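README — table assembly set, purchase notes
Plusinmont cell, May 2018

Covers what to buy, what to hold off on. The recordings themselves are in the data folder, notes on formats in the other file. Read this one before you send any order to Bundex.

Status: draft. Prices checked once, will move.

What the task is

Small white table, upside down, legs go into the corners. Two arms, one gripper each. Arms are already paid for so they are not in this budget. Everything else is.
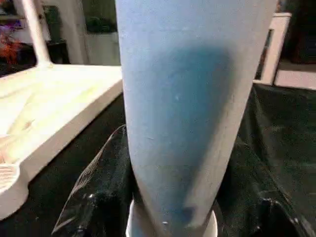

Wrist cameras come first on the list. Buy 3, not 2 — one spare on the shelf. Lead time from Bundex was terrible last December and we lost days over a single connector. Short cables please, and the clips that go with them.

Tables and legs

Order 5 complete tables. Legs are sold with the frame only, no loose ones, which is a pain. If a thread gets chewed you are buying a whole table again. Khương will do a batch price on 5, Rellstead wanted a minimum of 10 so that's out unless the other site joins in.

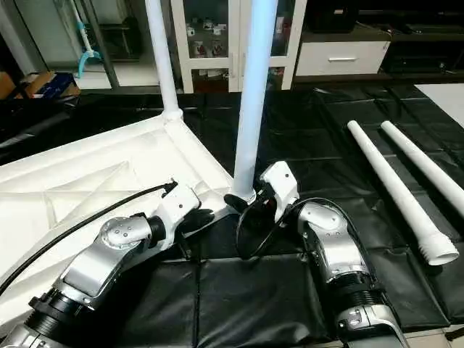
Gripper fingers: wear item, put them under consumables and not capital or finance sends it back. Two sets per arm per quarter. Same for the pads. Dont mix suppliers inside one set, the fit is slightly off and you only find out when a leg goes in crooked.

Lighting

One lamp on a stand, dimmable. Second lamp optional. Wrist views suffer most when the gripper is in close, so quote for the lamp before anyone asks for better cameras.

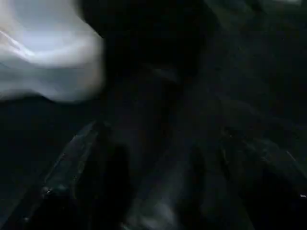
Wrist view, gripper fingers in low light, heavy blur.

Blurred frames stay in the set. There is no flag for them yet, so filter on your side if you need to.

Budget line

Lamps, clips, cloth: 500 the lot. Tables seperate. Cameras seperate, they need their own approval form. Delivery is not included in any of these, Bundex adds it at the end.
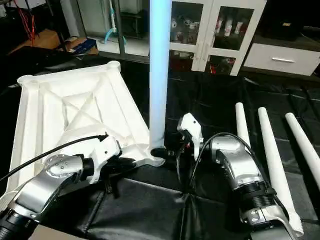
Black cloth is cheap, buy the wide roll and cut it. Matt if they have it. White parts on a white worktop gave us rubbish edges in the early trials.

Still open
- who signs for the second lamp
- service contract on the arms, renewal falls in December, quote not in
- storage for frames, they don't stack well with legs on
- Rellstead minimum, ask again once the other site answers

Changes to this file go in the log at the bottom of the order sheet, same as before.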